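Drullberg Wooden Mug Tree
16 September 2018 — by the Ginerthorpe shop desk

A countertop stand for mugs with handles, on a round wooden base.

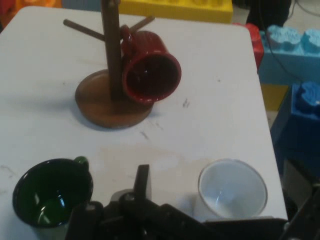
One buyer wrote to us that the stand stays put with a single heavy mug on it, but that she fills the pegs on alternate sides all the same, and would have liked a felt pad underneath.

Felt pads are sold separately in packs of 8. Hang mugs by the handle. Cups without handles won't fit and are better kept on a shelf. Wide soup mugs may touch the base — check the height before you order.

Wipe with a damp cloth and dry right away. Do not soak or put in the dishwasher. A little food-safe oil keeps the wood from drying out.

Returns accepted within 35 days, unused.

Last updated: September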